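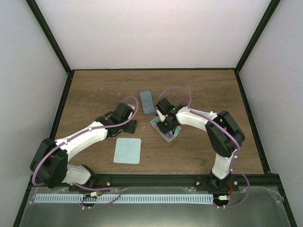
Does a refund from a bankrupt airline count as a claim against the company, or does the card issuer pay it? I had two tickets with Tuvel out of Cakilbridge for February. The flight was canceled and the airline went into administration 8 days later. I paid $183 by credit card, booked direct.

Posted April 2023

Sundqvist

Start with the card issuer. You paid for a service you didn't get, so ask for a dispute under "services not provided" and send the booking confirmation and the cancellation email. If the bank refunds you, you have no claim left against the airline. If it refuses, ask for the refusal in writing and then file with the administrator as an unsecured creditor. Those get paid last -- often a few cents on the dollar, sometimes nothing.

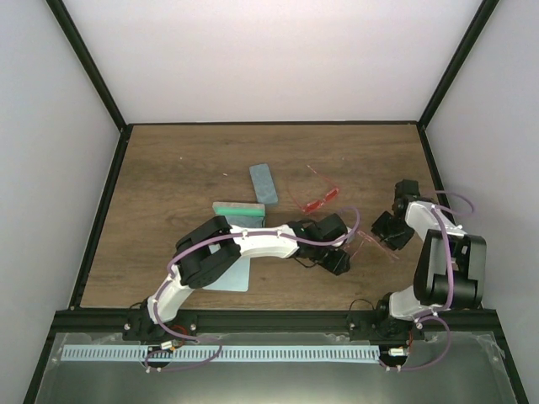

Watch the time limit too. Each bank sets out its own in the card terms, and it may run from the travel date or from the day you paid. Mine took some 10 weeks to decide and asked for the same papers twice.

Fukley

I thought the government was bailing them out?? Wait and see who buys it.

cakil_flyer

A loan to the airline wouldn't cover old tickets unless the terms said so, and a buyer can take the planes and routes and leave the debts behind. I wouldn't wait. Also check your travel insurance. My policy had airline failure listed on page 3, but only for tickets bought before the company filed.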